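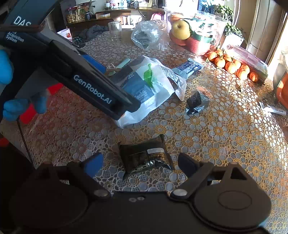 Two hand-held grippers at work on the snack table, with the mandarins waiting their turn.

I've been told off by a mandarin. Well, by Tove Egilsson on behalf of a mandarin, which I'd squeezed so hard with a pair of gripper fingers that she put her hand out and took the tool off me. "You're teaching it to do that," she said. Fair enough!

Tove runs the tabletop study at Lirncombe, and she wants to know something that sounds dead simple: when you show a robot how to tidy a table, does the mess help? Most of the demonstrations she learned on as a student had one block, one bowl and a bare bench. Hers have crinkly packets and fruit and a patterned tablecloth, and people do the picking up with hand-held grippers so the recordings come from something shaped like a robot's hand (mine was heavier than it looked, and my thumb complained all the way home).

The team collected 300 demonstrations on tidy tables and 919 on cluttered ones. Now, you'd expect the bigger pile to win, and I said so, feeling clever. Kári Stougaard, who does the training runs, had got there well before me. He cut the cluttered set down to 300 as well, picked at random, and trained the same policy five times on each. Then he set both loose on 109 arrangements neither had seen.

The cluttered set came out ahead on nearly everything soft or shiny. Packets were the big one – the tidy-table policy kept going for the middle of a wrapper and sliding off, while the other had picked up the habit of pinching near a crimped end. Kári played me the clips side by side and I'm afraid I cheered.

Fruit was another story. On round things the two were so close that Tove won't call it, and she was quite firm that I shouldn't either. She suspects the finger pads matter more than the training there, and they'll be swapping pads in October to find out.

I asked about the tablecloth. All that lace patterning must drive the vision side barmy, surely? Kári reckons it's the most useful thing in the room. A policy that has only known a plain grey bench can treat any patch of colour as something to grab, and he has a clip of one trying very earnestly to pick up a printed flower.

There are grumbles, of course. Dagný Mikkelsen, who reviewed an early draft, thinks a random cut of 300 still smuggles in more variety than the tidy set could ever have, so you can't say which bit of the mess is doing the work. Tove agrees with her. The next round changes one thing at a time: cloth first, then packets, then the light, which pours across that table and does strange things to anything glossy.

Before I left I had another go with the gripper, on a snack packet this time, near the corner like Kári's policy does. Got it on the second try. Tove kept the recording of the first one too.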